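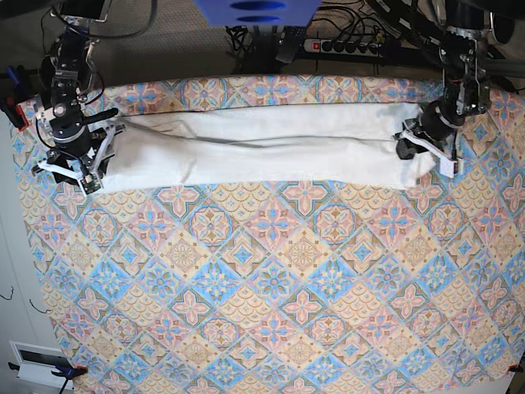 Sunil Weerakoon has managed the linen plant at Pledell for eight years, supplying motels and two aged-care homes along the coast. His main concern is greying, the slow loss of whiteness that most customers blame on detergent. A long white towel held up by both ends, he says, should look the same colour from one end to the other. "If the middle is darker, I look at the load size first. The drum was too full and the water never got through."

The plant tests a towel from each batch after 27 washes and retires most stock at 138. Weerakoon keeps the figures in a ledger, by batch and by supplier. Rey, the older of his two suppliers, uses a tighter weave that lasts longer but dries slowly. Tulard dries faster and pulls threads. 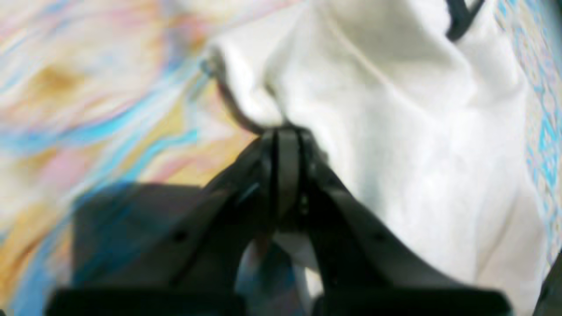

Water hardness at the Mestimley bore reached 200 milligrams per litre in March, and the plant changed its rinse program in response. "Calcium stays in the fibre – you feel it before you see it." His hand test is crude. White cloth gathered at a single pinch point should bunch softly, and a fabric carrying mineral residue tends to hold a sharp crease. He then sends a sample for ash content, which takes longer and costs more.
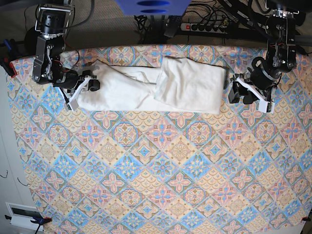
White cloth folded into a long strip, on a patterned tablecloth.

Weerakoon has stopped using chlorine bleach on coloured table linen. Whites still get it, at low temperature, in the second wash only.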